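Skurnora Parts Plate

README for the printed plate and the part list that goes with it

Contents of this folder

plate/ has the print files for the base plate and the tiered memory holder
nests/ has the processor nest, in one file per size
parts.csv lists every part we keep for the plate, one row each
notes.txt is the running log, newest entry first
LICENSE

What it is

Skurnora is a gray plate that holds loose desktop computer parts in known places. We use it for practice with picking up, seating and putting back processors and memory modules, so the parts are ordinary ones pulled from old desktops. They do not need to work. A processor that no longer boots is fine as long as the heat spreader is flat and the substrate has no chipped corners.

The first version was drawn by Helge Sandberg in August and printed at Fostow. Salamatu Ogunleye redrew the memory holder after the first one turned out too tight, and she keeps parts.csv up to date. If you add a part, send her the row.

The processor nest

The nest is a raised square with walls on all sides. The processor drops in with the heat spreader up. Next to one corner of the nest there is a small dark triangle on the plate, and the corner mark on the chip goes to that corner. The nest will accept a chip turned the wrong way — the walls do not stop you — so check the triangle every time.

One side of the nest has a narrow slot. Leave it open. Earlier prints had a string of plastic across it, and it should be trimmed off with a knife before first use.

Do not sand the inside of the walls to make a chip fit. Print the next size up from nests/ and swap it in. We lost 2 good plates to sanding before this was written down.
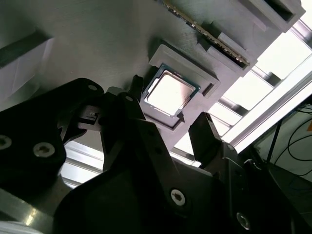
The memory holder is a separate print. It is a stepped block with slots, and each module goes in lengthwise. Push evenly along the whole length of the board. If one end goes down first, the module binds and the slot wears on that side. Keep fingers off the gold contacts, and wipe them with a dry lint-free cloth if they have been touched.

The old holder from Lelitz stock looks similar but is not the same height. Files from before the redraw are marked "old" in plate/ and are kept only so that earlier notes make sense.

Printing

Print the plate flat with the nest side up. The fine ridges on the surface are normal and do not need to be removed. We print in gray because the triangle shows up well on it. Darker plastic works too, but the mark is harder to find.

Let the plate cool on the bed before taking it off. A plate pulled early will bow, and the nest will no longer hold a chip level.

Care of parts

Metal heat spreaders pick up fingerprints and old thermal paste. Clean them with alcohol before they go in the nest. Store spare processors in the Malinowski trays, lid closed, and spare modules in antistatic bags. Retire a part when it has been seated 2000 times or when an edge starts to fray, whichever comes first, and mark it "retired" in parts.csv. Do not delete the row.

Columns in parts.csv

part_id: short code written on the storage bag or tray
kind: cpu or memory
nest: file name of the nest or holder it fits
seatings: running total, updated at the end of each session
state: good, worn or retired
remarks: free text

Known problems

Shiny heat spreaders wash out to white under the bench lamp. Turn the lamp toward the wall.

The tiers of the memory holder collect dust in the openings. A soft brush gets most of it out.

Rows 4 and 6 in parts.csv have the same part_id. They are different modules. To be fixed in the next revision.

Last edited 12 November 2018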